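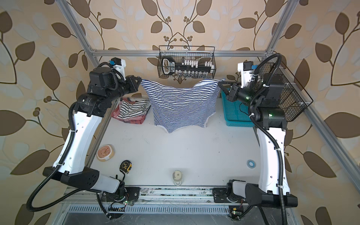 Clelleo, the laundry-automation startup based in Ballasside, says it can have a pair of robot arms folding a household's clothes by the end of next year. The evidence offered so far is a library of 1000 demonstrations, every one of them performed by a person steering the arms by remote control from a second set of handles. The company's lead task is the shirt, which the operator has to take by two corners and hold up over the table, as with the blue-and-white striped one, before any folding can begin. It is a fiddly business even for a human. The shirt hangs crumpled from the two black grippers, with uneven points at the lower corners, and a person has to decide what to do about that. Clelleo's case is that, shown enough of those decisions, the software will start making them.

The company announced on August 18, 2023 that it had finished the first stage of recording at its workshop in the Penholm district. It did not say how often the arms manage a fold with no one at the controls. Asked twice by this site, a spokesperson replied that autonomous results would be shared "when they are representative."

What Clelleo did release was a breakdown of the recordings. Of the 1000, 292 involve shirts, and 167 of those were marked by the operators themselves as clean enough to learn from. The rest were kept anyway. The company argues that a clumsy attempt, properly labeled, still teaches the machine something. That may be so, but it is also a convenient thing to believe when 125 of your shirt sessions were not up to standard.

Raelene Hoani, who ran a commercial laundry for 27 years and was invited to try the controls, came away unconvinced. "I could do it, after a while," she said. "But I was the one doing it. I don't see how you get from there to me going home and it carrying on."

She also asked about the range of clothes. The shirt sessions use a small stock of garments, all kept at the workshop, and the operators know them well. Fitted sheets, anything with a hood and baby clothes have been left for a later stage. Socks are "under discussion."

None of this makes the approach a bad one. Teaching by demonstration is common in robotics labs, and cloth is hard to handle with rules written in advance. The trouble is the timetable. Hiring people to drive the arms takes time and money, and Clelleo has not said how many more sessions it expects to need, or what they will cost.

Potgieter, the linen rental firm that has agreed to host a trial, was more careful in its own statement. It described the arrangement as "an evaluation" and said no staff positions depended on the outcome. Its trial is due to start in September with one table and two arms. An operator will be present throughout, and Clelleo confirmed that the operator will be able to take over the controls at any point. It has not decided whether folds finished that way will be counted separately.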